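Renting an arm by the month

The Wurine tabletop arm costs 700 pounds a month to hire, which is more than I pay for my car and rather less than I pay for my children. For that you get the arm, a two-fingered gripper, a stand, a laptop with everything already on it and a telephone line to a patient person in Hovance who has heard your question before.

I signed up in June, having read the brochure twice. The brochure is a fine piece of writing. It speaks of "household readiness" and shows a kitchen in which there is one lemon. I have never been in a kitchen with one lemon in it. Every table I have known has been a sort of delta, where the day's post and the contents of people's pockets wash up and settle.

So my first complaint is with the way these things are sold. Rival firms do the same. Stilteretti sends out a demonstration kit of 68 coloured blocks in a foam tray, all of them cubes, and their arm stacks them beautifully. I can stack cubes myself. I was doing it before I could talk, to some acclaim.

What I want to know about a machine is how it gets on with rubbish. Paper cups are a good test, being light, cheap and easily crushed by anything with a motor in it. Toothpaste is another, a tube being one shape when you buy it and a different one every morning after that. Wurine, to its credit, lets you put whatever you like in front of the arm and doesn't make you sign anything first.
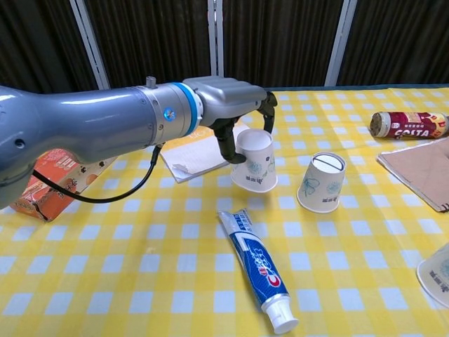

What the money buys

The gripper is the best part of the package. It has a setting called Soft, which goes from 1 to 7, and at 2 it will hold a paper cup without turning it into a paper funnel. At 5 it will not. The manual gives this setting a single paragraph, then spends four pages on how to change the colour of the desktop.

The arm is slow. A full reset takes 180 seconds, in which time you can make tea, drink some of it and begin to wonder about your choices. I have come to like this. A fast arm near a teapot is a thing I would pay not to have.

Support is included until six in the evening, after which you are passed to Chung, the firm's automatic helper. Chung is polite and knows nothing. It once told me to check that my table was a table – I checked, and reported back, and it thanked me for my feedback.

Would I hire it again? For a school or a small workshop I think the price is fair, provided someone there enjoys fiddling. For a home it is daft. You would be paying 700 pounds a month to have a cup moved from one side of a table to the other, and most households already have somebody who will do that for nothing, with sighing.

I have kept mine on for another month all the same. I should like to see what it makes of a sock.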